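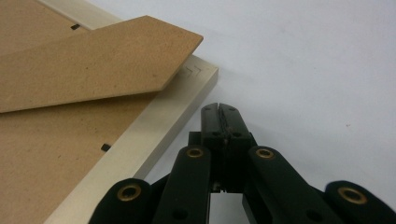
Picture frame backs: how do you demo the tabs?

branier_bench
Doing hand-held gripper demos on picture frames, face-down on a white table. Steps are fold the easel leg out of the way, bend the black tabs up, lift the hardboard. I have 200 demos so far. The policy gets to the tab fine and then slides off it. Do I need more data or different data?

foralach
Different data. If you come at the tab with the jaws closed and pry from the inner edge, keep doing that every time. Mixed approaches hurt us more than a low count did. We threw out 36 demos where the operator switched sides halfway and retrained on the rest.

Eldana Nigatu
I don't agree with throwing those out. People switch sides when the first try slips, and that is the recovery you want the robot to learn. Label them and keep them.

foralach
Fine if the recovery is clean. Ours were mostly fumbling.

truser
Has anyone tried this by remote control? I did 230 episodes with a leader arm and could not feel the tab at all. Kept digging into the moulding. Hand-held was much better for prying - you feel it give.

branier_bench
Same here, I gave up on the leader arm in November. One more problem: on a light table the pale moulding washes out on the outer edge. Would a darker mat help?

Ljubica Nikolaidis
Only if the robot will work on a dark mat too. I would vary the table and leave the lights alone. Also split the task. Tabs in one set, leg and backing in another. We went to 900 short demos that way and the tab step got better well before the end.

Eldana Nigatu
Agree on the split. Start each tab demo from a different height as well.

branier_bench
OK, will record tabs only on Monday, two tables, and keep the slips with a label. Will post the numbers.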